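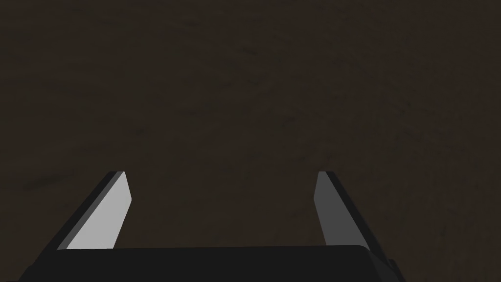
How to report vandalism in a city park

Damage to hedges, benches or signs gets fixed faster when the report reaches the right desk. Most cities take these reports online or by phone. The steps are much the same everywhere.

1. Check whether it is still going on. If someone is damaging property while you watch, stay back and call 911. For damage you find later, use the non-emergency line or the city's report form.

2. Write down the location. Park names are too broad. Give the nearest entrance, cross street or path marker, and the side of the path.

3. Take two photos, one close and one from 50 feet back. Leave the damage as it is, even if it looks easy to tidy up. 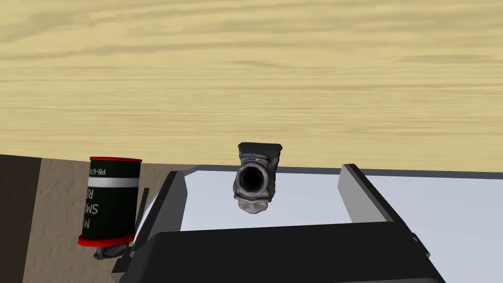 4. Fill in the form. Pick "parks" and then "damage" if those choices are offered. Keep the description to a few sentences and leave out guesses about who did it.

5. Save the reference number. If you hear nothing by Friday of the following week, call and read it to the clerk.

Offensive words or shapes usually go to the front of the line, so mention them plainly. Broken glass and exposed wiring should be phoned in, even after hours. 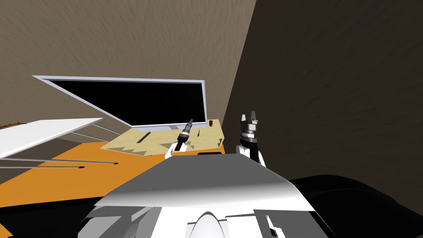

Robot and worktable. Guide by Zixuan Du, updated December.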